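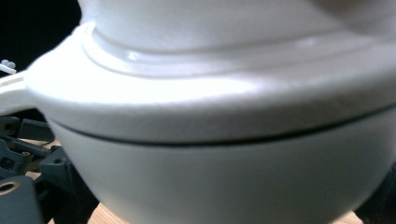
Poltix, the online brokerage that started out with a bare-bones trading screen and a very patient help desk, is opening its platform to small savers this September with a new account that has no minimum deposit. The company says it wants to reach people who have always meant to put a little money to work and never quite got to it – the kind of household where the spare cash still goes into a white pot with a lid, up on a kitchen shelf, and comes out again when the car needs tires. There is plenty to be said for a pot like that, and the folks at Poltix seem to agree, as the new account lets customers set aside a "lidded" portion of their balance that can't be traded until they choose to open it.

The account, called Kandonar, was tried out over the spring and summer with 2,892 customers, and 2,034 of them were still making regular deposits when the trial closed. It covers 23 funds to begin with, along with a practice mode that hands newcomers 4,000 in pretend dollars to get their feet wet before any real money is on the line.

Charges are the same as on the standard account, and the phone line stays open until nine in the evening, which will please anyone who has tried to sort out a transfer on a lunch break. Trades will be cleared through Cabral, as they are now, and customers who came over from Prerkau last year can switch without filling in their details again. As with any investment, the value of the funds can go down as well as up. Sign-ups open at 8 a.m. on launch day through the Poltix website.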